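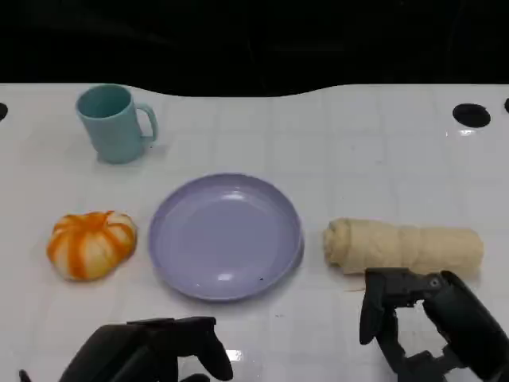

オヴモントの二階に「朝ごはんの食卓」コーナーがオープン、さっそく行ってきました

月曜の朝から何をしているんだと言われそうですが、駅前の雑貨店オヴモント(Ovmont)の二階が模様替えをしたと聞いて、仕事の前に寄ってきました! 二月いっぱいの企画で、テーマは朝ごはんの食卓。プラスチックの食器と、食べもの型の小物を自由に並べて、自分の朝の食卓を作ってみてくださいというコーナーです。

前は季節のカレンダーとか便せんが置いてあった場所ですね。あそこ、階段を上がってすぐなのにちょっと薄暗くて、いつも素通りしていたんですけど、今回は白いテーブルがどんと出ていて、ふちがゆるく波を打っていて、つい近寄ってしまう感じになっています。天板はつやつや。よく見るとうっすら灰色の格子の線が入っていて、几帳面な人はこれに合わせて食器を置きたくなると思います。私は几帳面ではないのですが、やっぱり合わせました。

で、肝心の食器です。シリーズ名はプラルホルム(Prarholm)といって、お皿とマグカップのセットで1,845円。色は全部で16色あるそうで、壁の棚にずらっと並んでいます。私が気に入ったのはラベンダー色の丸いお皿と、淡い青緑のマグの組み合わせ。店頭の見本は同じ色どうしで重ねてあるんですが、こうやってばらばらの色で合わせたほうが断然かわいいです。お皿はふちが少し立ち上がっていて底が浅く、トーストを置いてもいいし、目玉焼きにも良さそう。マグは大きめの持ち手がついているものと、小ぶりのものがあって、ここは好みが分かれるところ。

うちはもう何年も白い食器ばかりなんですよね。割れても買い足せるし、何をのせても間違いがないから。でもラベンダーのお皿を前にしたら、ああ、朝の台所にこういう色があったら起きる気になるかもしれないなあ、と急に思ってしまって、そこからが長かったです。クリームイエローも手に取って、戻して、また取って。棚の前を三往復はしました。

食べもの型の小物はサイトン(Saithong)という工房が作っているそうです。工房といっても大きなところではなくて、もともとは布のおままごと道具から始まって、だんだん種類が増えていったとのこと。かごの中に果物だの野菜だのが山になっていて、好きなものを選んでテーブルに持っていきます。朝ごはんがテーマなのに、なぜか玉ねぎもありました(スープ用?)。

いちばん人気はかぼちゃ型のもの。鮮やかなオレンジとクリームがかった白の縞模様で、溝が深くて、ぺたんと平たくて、なんともいえない愛嬌があります。秋のものでしょうと思っていたら、お店の人いわく、二月に入ってからのほうがよく手に取られているんだとか。外が灰色の季節だから、オレンジが恋しいのかもしれませんね。私もお皿の左に置いてみたら、とたんに食卓が明るくなりました。朝ごはんにかぼちゃを丸ごと出す家はないと思いますけど、いいんです。

それから、パンみたいな細長い巻きもの。淡いベージュで、片方の端がくるっとねじれていて、表面がちょっとでこぼこしています。これをお皿の上に置くか、横に置くかでしばらく迷いました。上に置くと、いかにも朝食という絵になります。でも横に寝かせておくと、これから食べるぞという雰囲気が出るんですよ。私は横派です。右に横向き。お皿は空けておきたい!

そうそう、マグの置き場所についても書いておかないと。レストランだと飲みものは右手側に来ることが多い気がしますが、コーナーに置いてある案内カードには「決まりはありません」とだけ書いてあって、みんな本当に好き勝手に置いています。隣にいた親子連れは、マグをお皿の真ん中に載せて、そのまわりをぐるっといちごで囲んでいました。あれは強かった。小さい子の発想には勝てません。私は左の奥にちょこんと置いて、持ち手を右に向けました。いつも左側に置く癖があるんです、新聞を右に広げるので。

このコーナー、組み立てを考えたのはセダソフ(Sedasov)という内装の会社で、オヴモントの一階の照明を替えたのも同じところだそうです。一階はたしかに最近、夕方でも商品の値札が読みやすくなりました。二階もこの調子で変えていくようで、次は窓側の文具売り場に手を入れる予定とのこと。便せんの行き先が気になっていた方、ご安心ください、いまは奥のレジの脇に移っています。枚数は減りましたが、罫線なしのものもちゃんと残っていました。

土曜の午後には、小さな教室も開かれます。時間は90分、定員は8人。食器の色合わせを試してから、自分の選んだ組み合わせを紙の台紙に描いて持ち帰るという内容です。絵の上手下手は関係ないそうなので、私も申し込もうかと思っているところ。ただ、初回はもう埋まってしまったらしく、次の回の受付は店頭の用紙に書き込む形になります。電話では受けていないそうですから、そこはお気をつけて。材料費は別ですが、食器のセットを買った人は台紙代がかかりません。

使い心地についても少し。プラスチックの食器というと、子ども用とかキャンプ用のイメージが強いですよね。私もそうでした。手に持ってみるとたしかに軽くて、陶器のあのずっしりした感じはありません。そこが物足りないという人もいると思います。実際、階段ですれ違ったご夫婦は「やっぱり焼きものがいいね」と話していました。うちの場合は、朝が毎日ばたばたで、流しに食器をがちゃんと置いてしまう家なので、軽いほうがありがたいです。電子レンジに使えるかどうかは色によって違うようで、底のシールで確認してくださいとのことでした。ここ、統一してくれるともっと嬉しいんですけどね。

ひとつだけ注文をつけるなら、荷物を置く場所がほしい! 両手で食器を並べたいのに、私は通勤かばんと傘を抱えたまま、ひじでかばんを押さえながらパンの向きを直していました。傍から見たらなかなかの格好だったと思います。お店の人に言ったら、かごを用意するつもりだと言っていたので、次に行くときには置いてあるかもしれません。

あと、小物だけの販売もあります。かぼちゃ型はこの日の時点で棚に残りわずか、次の入荷は月の後半になるそうです。パン型のほうはまだたくさんありました。クロワッサンみたいなのも、食パンみたいなのもあって、パン好きの友人に贈るならこちらかなあ。包装はお願いすれば薄紙で包んでくれますし、食器セットと一緒に箱に入れてもらうこともできます。箱は灰色と白から選べました。

コーナーは二階の営業時間中ならいつでも入れて、並べるだけなら無料です。開店してすぐの時間がいちばんゆっくりできると思います。お昼を過ぎると、買いもの帰りの人でだいぶ混むみたい。並べ終わったら小物はかごへ、食器は棚の下の段へ戻してくださいね。

私は結局、ラベンダーのお皿と青緑のマグを買って、そのまま職場に持っていきました。かぼちゃは我慢しました。次の入荷のとき、たぶん買います。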